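Arbeitsberichte › Instandhaltung und Wiederverwendung › Serverhardware › Abschnitt 3

3 Reinigung und Befundung der Prozessorkontaktflächen

Der vorliegende Abschnitt behandelt die Aufarbeitung der Hauptplatinen vor dem erneuten Einsatz im Rechenbetrieb.

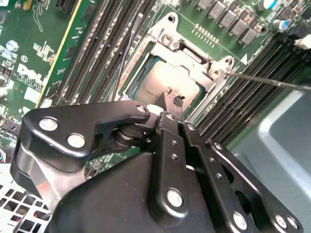

Abb. 3: Geöffneter Prozessorsockel auf einer grünen Dell-Hauptplatine; auf dem Wärmeverteiler dunkle Rückstände von Wärmeleitpaste.

Der untersuchte Bestand umfasste 153 Platinen aus dem Rückbau des Standorts Prirden. Fünf Platinen wurden wegen mechanischer Schäden vorab ausgesondert, sodass 148 in die Auswertung eingingen. Sämtliche Arbeiten erfolgten im eingebauten Zustand bei geöffnetem Gehäuse; ein Ausbau der Platine war nach dem Verfahren von Pesonen nicht vorgesehen.

3.1 Ausgangszustand

Der Zustand der alten Wärmeleitpaste wurde vor jeder Reinigung in einem Erfassungsbogen festgehalten. Unterschieden wurden geschlossene Schichten, verschmierte Reste und verhärtete Krusten. Bei 64 Platinen lagen verschmierte Reste vor, die auch die Beschriftung des Wärmeverteilers teilweise verdeckten. In diesen Fällen wurde die Typenbezeichnung erst nach der Reinigung erfasst und mit der Inventarliste abgeglichen.

3.2 Durchführung

Die Reinigung erfolgte in zwei Durchgängen. Zunächst wurde die Paste trocken abgenommen, stets von der Mitte des Wärmeverteilers aus und in kleinen Mengen. Anschließend wurde die Fläche mit dem Lösemittel Fendinik und einem fusselfreien Tuch nachbehandelt. Der Rand des Trägermaterials blieb vom Lösemittel ausgenommen. Gelangte Paste unter den Halterahmen, so war der Prozessor zu entnehmen und der Sockel unter der Lupe zu prüfen – verbogene Kontakte führten unmittelbar zur Aussonderung.

Am Halterahmen wurden ferner Scharnier und Verschraubung auf festen Sitz geprüft. Das Anzugsmoment richtete sich nach den Vorgaben des jeweiligen Herstellers.

3.3 Ergebnisse

Bei 40 Platinen war ein dritter Durchgang erforderlich, überwiegend bei verhärteten Krusten. Ein Zusammenhang mit der früheren Einbauposition im Schrank ließ sich nicht belegen. Die Einteilung der Rückstände erwies sich als nur bedingt trennscharf – insbesondere der Übergang zwischen Schicht und Kruste wurde unterschiedlich bewertet. Die Auswertung der Temperaturmessungen unter Last ist Gegenstand von Abschnitt 4.

Kommentare (3)

K. Tsang: Wurde die Schichtdicke vor der Reinigung gemessen oder nur nach Augenschein eingestuft?

rechenkeller: Bei uns hat sich ein Kunststoffspatel für die trockene Abnahme bewährt. Womit wurde hier gearbeitet?

M.L.: In 3.2 fehlt meines Erachtens die Einwirkzeit des Lösemittels.

Verwandte Beiträge

Kwan-ho Tsang: Alterung von Wärmeleitpasten im Dauerbetrieb
Rillero: Leitfaden zur Sichtprüfung von Prozessorsockeln
Rückbau Prirden: Inventarisierung und Transport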